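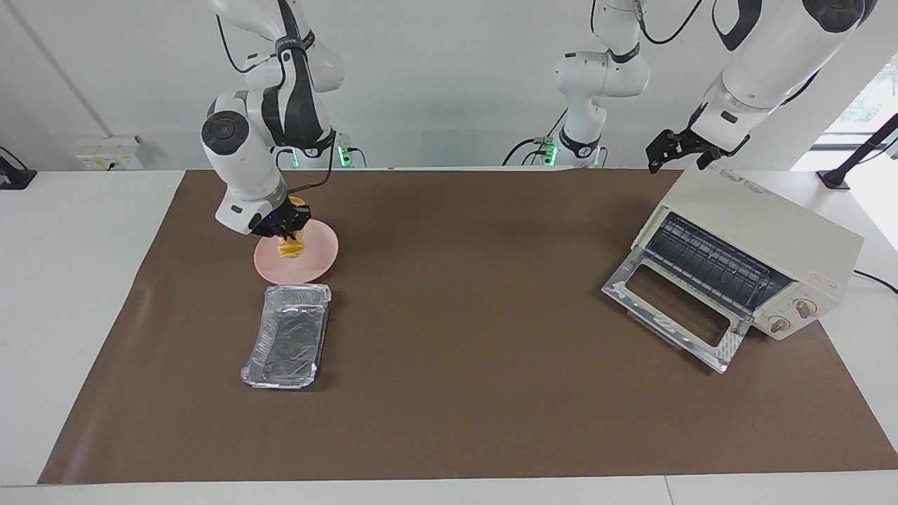
烤箱任务的示教数据,分段到底怎么切?
版块:模仿学习 / 数据采集

orkow_lab 楼主
双臂,两指夹爪,主从遥操作。任务族是小烤箱加点心加盘子,语言指令按段标注。目前攒了261条,计划8月底凑到500条。训练用的是动作分块,块长还在调。

问题有两个。
一,整条录还是分段录。现在是整条录,事后人工打切点,标注员之间切点偏差能到半秒以上,夹爪闭合前后那一小段归谁,各说各的。
二,初始状态随机化做到什么程度。盘子的位置目前随手摆,没有网格。
做过类似任务的请给点意见,最好带失败案例。

drurden_7
先回答二。随手摆等于没随机。人的手有习惯,录到后面位置会聚成两三团。建议打印一张坐标表,每条开录前按表放,录完把实际位置写进元数据。我们在抓杯子的任务上吃过这个亏,训练集里看着很散,画出来全挤在右手舒服的那一侧,换到左前方直接抓空。

vilela
一,分段录。整条录的失败率随长度涨,操作员到后半段手抖、犹豫,停顿全进了数据。分段之后每段单独重录,废品便宜很多。

prirkonier
不同意楼上。分段录的代价在衔接处。每段起点都是操作员摆好的标准姿态,推理时上一段结束的姿态根本不在这个分布里,于是第二段第一个动作块就开始漂。我见过分段单测都过、串起来一塌糊涂的模型。整条录,切点用夹爪开合信号自动打,人只复核。

vilela
那就在分段起点加扰动。你说的是起点分布太窄,跟分不分段是两码事。

prirkonier
扰动加多大、朝哪个方向加,得先有整条数据才知道。先后顺序反了。

orkow_lab 楼主
夹爪信号我试过。硬物没问题,阈值一条线就够。隔着透明包装夹的时候开度变化慢,包装先变形,力才上来,自动切点会晚一截。深度图在这类反光表面上也有空洞,头部那一路尤其明显,所以没法拿深度去校正。

drurden_7
用开度的一阶导,别用绝对值。再加个滞回。另外软包装单独建一个子类,跟硬物混着统计切点误差没有意义。

leonor_g
我是Leonor Garcia,在Vilela那边的标注组待过(跟楼上的ID没关系)。补充一点标注侧的经验。切点争议大多出在指令文本写得含糊。“拿起”包不包括抬离桌面?“放到盘子上”是松爪算结束,还是手臂撤离算结束?先把每个动词的起止条件写成一页纸,再谈谁切得准。我们写完这页纸之后,返工明显少了。

orkow_lab 楼主
有道理,我们的指令表里确实没有终止条件。按各位的意见,先拟了一版采集规范,贴出来挨骂。

采集规范草案

1. 开录前
清空上一条的残留物。盘子按坐标表摆放,烤箱朝向在标称角度附近小幅变化。三路相机逐一看画面,时间戳对齐后再进遥操作。

2. 抓取段
起点:目标臂开始离开待机姿态。终点:物体离开支撑面且夹爪开度稳定。带透明包装的物体打软包装标签。包装底边贴着垫子拖行的,标为拖行,不进抓取成功集。

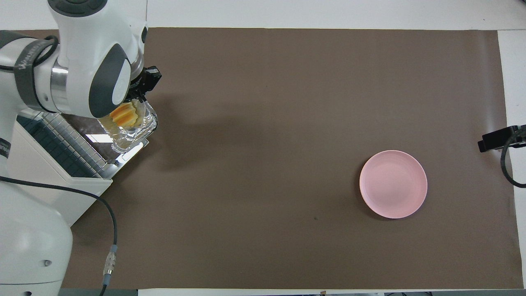 3. 放置段
起点接抓取段终点,不允许重叠帧。终点:夹爪全开并撤到盘沿以上。放偏但仍在盘内的保留,落到盘外的归入失败集,不删。

4. 烤箱段
门的开合单独成段。进腔操作单独成段,起点是指尖越过门框平面,终点是指尖退出同一平面。

5. 废弃条件
遥操作延迟突变、任一路相机丢帧超过3帧、操作员中途松开主手。废弃条目保留元数据,注明原因。

以上。第4条我自己最没底。

prirkonier
第3条的“不允许重叠帧”建议改掉。切点两边各留一点重叠,训练时随机取边界,比硬切稳。第5条没意见。

vilela
失败集不删是对的,但别混进行为克隆的训练集,留给成功判别器用。
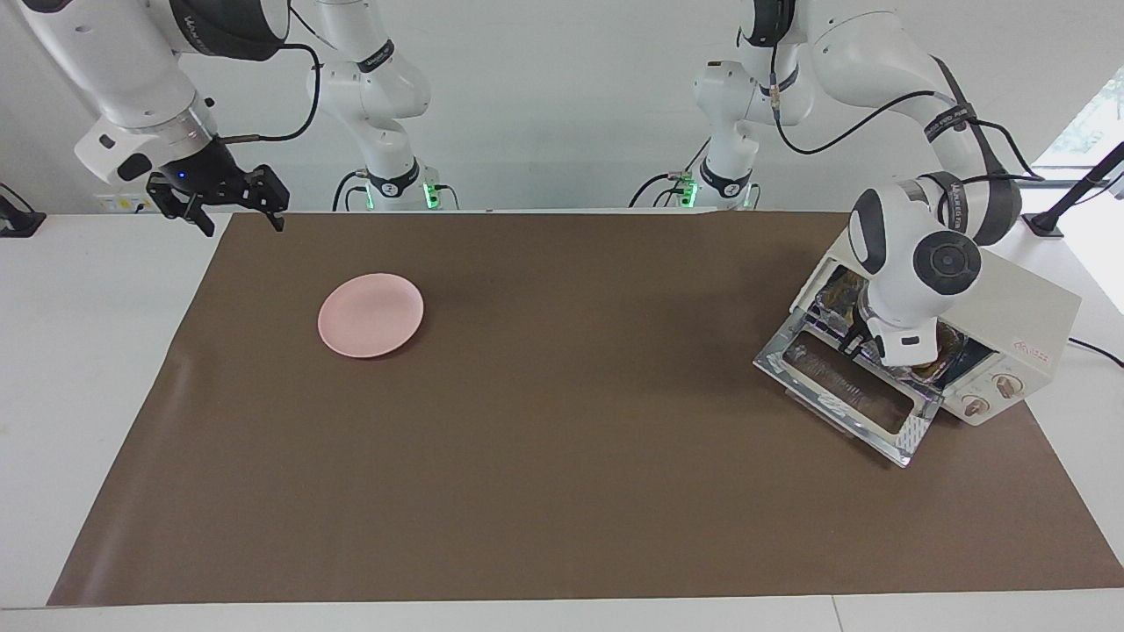
drurden_7
第4条的问题在可观测性。进腔段判据写的是“指尖越过门框平面”,可这个平面标注员在二维画面里怎么判?靠目测,两个人又是两个答案。用正运动学算指尖位置,烤箱外参每次挪动后重标一次,判据就变成纯几何的。还有一个容易漏的:门朝前打开以后玻璃面有顶光反射,腔内又暗,夹爪一伸进去,侧面这路固定相机只能看到夹爪伸在腔口,夹没夹到烤架或者里面的东西,单凭这路图像下不了结论。这一段的成功标签不要从图像打,看退出腔体之后爪里有没有东西。

orkow_lab 楼主
外参重标的成本呢?烤箱每条都在动。

drurden_7
顶面贴两个标记就行。嫌标记会被模型学进去,就开录前贴,标完撕掉。

prirkonier
撕来撕去会把烤箱带歪。不如把朝向离散成几档,垫子背面画定位线,每档标一次存起来。

orkow_lab 楼主
离散几档我接受,定位线这个办法成本低。

leonor_g
进腔段另外记一下闲置臂的状态。如果另一只臂总停在同一个位置,模型会把它当成阶段信号,换个待机姿态就不进腔了。待机位也要进随机化表。

vilela
附议。双臂数据里闲置臂最容易被忽略。

orkow_lab 楼主
收到。改动汇总:动词起止条件单独成文;切点两侧留重叠;进腔段改用运动学判据,成功标签延后到退出再打;烤箱朝向分档;待机位随机化。旧的那261条不重录,按新判据重切,盘子位置从图像里反算后补进元数据。条数目标改成700。

prirkonier
旧数据盘子位置聚团的话,采样时记得降权。

orkow_lab 楼主
先画分布再定权重,下周贴图。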